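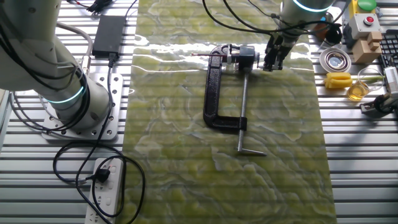 Rosalind asked under my last post whether a C-clamp is even worth reviewing, seeing as they're all the same piece of iron with a screw through it. I used to think so too! Then I bought a cheap one, and then another cheap one, and after the second started walking sideways every time I snugged it down I gave in and ordered the Gralstead, and I've had enough to say about it since that my family has politely asked me to go and say it to somebody else. So, hello.

The Gralstead is a plain, old-fashioned clamp. Black cast frame, long silver screw, sliding T-handle across the end of it. It came from Undora in a box much too big for it, with a bag of paper stuffing I'm still using to pack Christmas ornaments, and it cost me 40 dollars with the shipping. You can certainly pay less. I did, twice.

What won me over first was the screw. It came with a little film of oil on it and it ran smoothly from the first turn, none of that gritty feeling you get when there's still a bit of factory dust down in the threads. It's a nice long screw too, so you have plenty of travel, and you can go from a thin strip of trim to a fat block of maple without hunting for another clamp. The downside of a long screw is that when you're holding something thin, most of it is sticking out the other side, and I have caught my apron on that handle more times than I'd like to admit.

The T-handle slides, as they mostly do, and mine slides a little too freely. If you let go of it while the clamp is upright it drops down and gives your knuckle a knock. My old neighbor's trick was a small rubber band wound around one end, and it works just fine on this one -- I've had the same band on since May.

As for the frame, I haven't seen it flex, and I've leaned on it pretty hard. I glued up a cracked chair seat, I held a drawer front while the glue set overnight, and I clamped down a vise base that was never going to be bolted on properly in this lifetime. It stayed put every time. The black finish has rubbed off a little where the jaw meets the work, so do wipe it dry and give it a dab of wax if your shop is as damp as mine gets. And please put a scrap of wood under the jaws, or you'll have a lovely round dent in your tabletop to remember the job by. 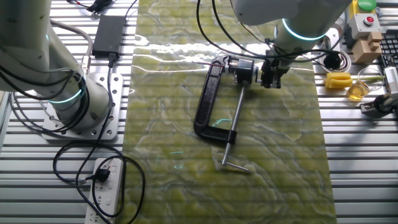

C-clamp lying on a green, yellow and white marbled mat.

A mat is a good idea with any iron clamp, by the way, if you care about the surface you work on. It's a heavy thing to set down, and I'm not always gentle at the end of a long afternoon.

I did try the Quartey clamp at a friend's house before buying, and it's a perfectly decent tool, a bit lighter in the hand, with a handle that stays where you leave it. If you have sore wrists I'd look at that one first. For furniture repairs, though, I still like the weight of the Gralstead, and I've already got my eye on the next size up.

Four stars out of five from me, with the missing one for the handle.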